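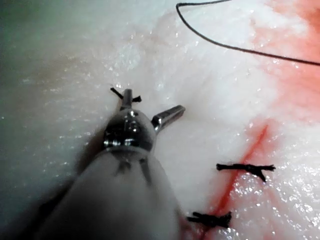 Robotic surgical instrument with two slender metal jaws, working over white tissue.

Old core, new logging: what we are doing at Florby
By Marites Talavera, project geologist
08/04/2020

Several readers have written to ask what is happening at Florby now that the rig is standing still. The drilling stopped at the end of February, when hole 33 reached its planned depth, and the contractor took his crew home before the travel rules became strict. I stayed in Lurnville together with our core technician. We have the core shed, a good saw and more time than we have had in the last four years.

So we are logging the old core again. I would like to explain this work a little, as it gets less attention in a newsletter than a new drill hole with a good number in it.

When our company bought the Florby licence, the shed came with it. Inside were 3298 metres of core from the earlier owner, drilled in two campaigns with a long break between them. The first campaign was looking for zinc and the second one for copper. Nobody had sampled it for gold except in a few short intervals where the geologist of that time saw quartz veins. The paper logs exist, and most of them are readable, but each person had his own words for the same rock. One man writes "green tuff" and the next writes "altered andesite", and when you open the boxes you see that they are the same unit. In the database this makes a contact between two rocks where there is no contact at all.

We began with the holes along the Mokeck fault. The fault is the reason why we came to Florby. It runs from the river to the old adit, and in our own drilling the better gold grades have been found on its eastern side, in broken rock with fine pyrite. I wanted to know if the older holes had crossed the same zone without anybody noticing.

The method is simple and rather slow. We lay out the boxes of one hole in order, wash the core and check the depth blocks against the driller's sheets. Then I walk along it once without writing anything. After this I log it with the same codes we use for our new holes: rock type, alteration, veins, sulphides, and the angle of each structure to the core axis. The old core was not oriented, so these angles only tell us half of the story. Still, half is useful when the other holes are near.

The condition of the core is mixed. The boxes on the upper racks are in good order. On the lower racks the damp has entered from the floor, and some of the marker blocks have lost their writing. In one hole we had a gap between two blocks which did not agree with the length of the core, and it took us a whole morning to understand that a box had been put back the wrong way round. We turned it and the pieces fitted together.

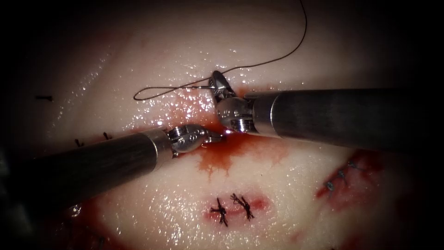
Two robotic surgical instruments, their tips nearly touching above a patch of blood.

I can report one result, with caution. In an old hole 420 metres north of our last drill pad, we found a zone of broken and bleached rock which the first log calls "fault, poor recovery" and nothing more. It has the same grey clay and the same fine pyrite as the zone in our own holes. It was never sampled. I do not want to say more than this before the assays are back, and similar rock does not always carry gold. We have had that disappointment before — twice, in fact, last year.

At this moment we have marked 568 samples for cutting. The core is cut in half along a line which I draw by hand, one half goes in the bag and the other half stays in the box. Where the earlier owner has already taken half, we cut a quarter. I prefer to avoid quarter core, as a small piece is not so reliable if the gold is coarse, but I would rather have this than no sample. Blanks and standards go into each batch in the same way as for new drilling.

The laboratory is open but works with fewer people, and they have told us to expect a longer wait than usual. The samples will go by road from Lurnville when the first batch is complete. I will give the results in a later issue, good or bad.

Some of you asked about the model. Our consultant at Ishida is building the new section from my logs as I send them, one hole at a time. We speak in the evening by telephone and have the photographs of the boxes open on both sides. He has already moved the fault on two sections, because the old collar positions were measured from a local point which is now under the road. We found the original survey notes in a tin behind the rock saw. They were dry and complete, to my great relief.

What I do not know is when the rig will come back. The next two holes are planned and the pads are ready, but the positions may change if the old core gives us a reason. The access track above the adit also needs repair after the winter, and for this we wait until the ground is firmer.

If any reader worked at Florby in the zinc years, or knows somebody who did, please write to me at the Lurnville office. I am missing the drill logs for the three shortest holes, and I would very much like to know what the letters "SK" mean in the margin of almost every page.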